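4.3 Setting up a bracket in Trellero

This section covers creating a single- or double-elimination bracket for a wrestling meet. Complete weigh-in entry (section 4.2) before you start. Entries without a recorded weight do not appear in the bracket builder.

1. Open the meet and select Brackets > New.

2. Choose a weight class from the list. Classes with fewer than two confirmed entries are grayed out.

3. Select the bracket type. Double elimination is the default. The type cannot be changed after the first bout has been scored.

4. Set the bracket size. The largest size is 32. If the class has more entries than places, Trellero adds a pigtail round before round one.

5. Enter seeds. Type the seed number beside each name, or drag the names into order. Leave the field blank for unseeded wrestlers.

Example:
Seed 1: Gittins, N. (Kemeys)
Seed 2: Probert, M. (Bridport)
Unseeded: Gronow, E. (Bruston)

6. Select Separate Teams to keep wrestlers from the same club apart in round one. Seeded places are left alone.

7. Select Draw. Unseeded wrestlers are placed at random and byes are given to the highest seeds first.

8. Check the draw on screen, then select Lock.

CAUTION: Unlocking a bracket after bout sheets have been printed voids all bout numbers in that class. Collect and destroy the old sheets before printing new ones.

Note: A late scratch does not require a new draw. Open the wrestler's entry, select Scratch, and the opponent advances by forfeit. 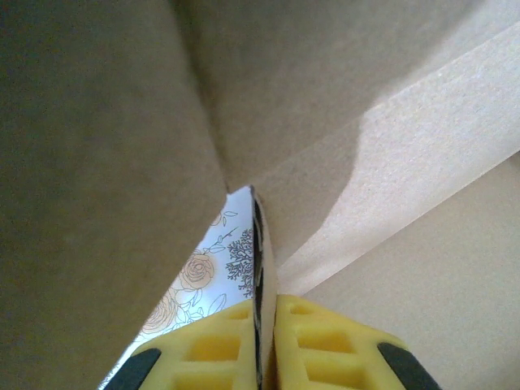 Gripper fingers on the edge of a board, between cardboard panels.

4.4 Assigning bouts to mats

1. Select Mats > Assign. Locked brackets are listed on the left, mats on the right.

2. Drag each class to a mat, or select Balance to spread bouts evenly. Balance counts bouts only. It does not allow for differences in period length between age groups.

3. Set the minimum rest time between bouts. Trellero holds any bout in which either wrestler is still inside the rest period and calls the next one in order.

4. Set the first bout number for each mat. With the default setting, mat 1 starts at 100 and mat 2 at 200.

5. Select Publish. Table screens refresh at the next bout change.

CAUTION: Do not move a bout that is in progress. The clock at the first table keeps running, and the score is not carried over.

If a table screen shows Error 42, the mat has no bouts assigned. Return to step 2, assign at least one class, and publish again.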